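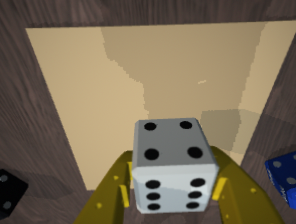 Jana Meinecke
I would ask members to reconsider the third stanza of the Gralldale sonnets. The translator's "orchard wall" loses the rhyme entirely.

L. Nolte
With respect, I disagree. The 1st June circular asked for sense before rhyme — and the sense is kept.

Jana Meinecke
The circular concerned prose. Page 39 has a full rhyme in the original.

Arne Pfeiffer
Page 51 in the Mirnell edition. I support Ms Meinecke on the rhyme, though "wall" should stand.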